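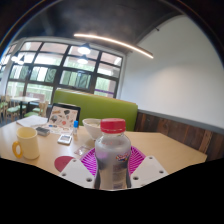

Bouteille à bouchon rouge tenue entre les deux mâchoires d'une pince manuelle à doigts magenta.

Robotique de service : ce que coûte vraiment une première ligne de budget

Le bras robotisé est rarement le poste qui fait déraper un projet. Quand la société de restauration Villik a voulu chiffrer le débarrassage automatisé de ses salles, elle a commencé par demander des devis de bras. Elle en a reçu plusieurs, difficiles à comparer : l'un incluait la pince, l'autre le contrôleur, un troisième ni l'un ni l'autre. Le dossier est reparti de zéro en août, avec une question plus modeste : que faut-il acheter pour savoir si la tâche est faisable ?

La réponse retenue tient en peu de matériel. Des pinces manuelles équipées d'une caméra, tenues par un opérateur, servent à enregistrer les gestes sur des objets ordinaires. Le bras vient plus tard, ou ne vient pas. Chez Ernwood, le fournisseur choisi, la pince est facturée 1430 euros pièce. Villik en a commandé 3, dont une de réserve.

Les doigts souples sont vendus à part. Ils s'usent, et le responsable des achats avait d'abord oublié de les compter. Il faut aussi prévoir la visserie, les cartes mémoire, un poste de travail pour trier les séquences et du stockage. Le bureau d'études Quan, qui a suivi le chiffrage, conseille de ranger tout cela dans une seule ligne « consommables et données », revue chaque trimestre. 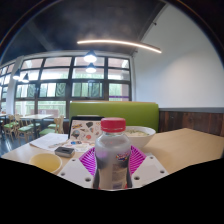 Vient ensuite le temps de travail, que beaucoup d'entreprises laissent hors du budget parce que les salariés sont déjà payés. C'est une erreur de méthode. Une séance demande une personne à la pince et une autre pour remettre les objets en place et noter les essais ratés. Villik a réservé 200 heures pour la première phase. Le tri des enregistrements est compris dans ce total, ce qui laisse moins de temps à la prise de gestes que prévu.

Le choix des objets pèse aussi sur la dépense. Une bouteille, un bol et une tasse ne se saisissent pas de la même façon, et le plastique transparent pose ses propres difficultés à la caméra. Quan recommande de fixer la liste avant la commande – une pince dont l'ouverture est trop faible ne se corrige pas après coup.

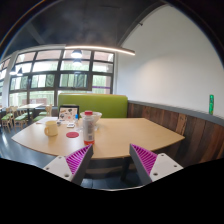
Pince ouverte au bord de la table, devant une bouteille, une tasse jaune et un dessous de verre rouge.

Pour la suite, deux options restent ouvertes. La location d'un bras chez Kirneck revient à 1664 euros par mois, maintenance comprise, mais sans l'installation électrique ni l'analyse de risques. L'achat demande une immobilisation plus lourde et un contrat d'entretien séparé. Villik penche pour la location, le temps de vérifier que les gestes enregistrés à la main se transposent correctement sur la machine.

La décision sera prise à la fin de la première phase. D'ici là, aucune somme n'est engagée pour le bras, et le devis de Kirneck devra être renouvelé.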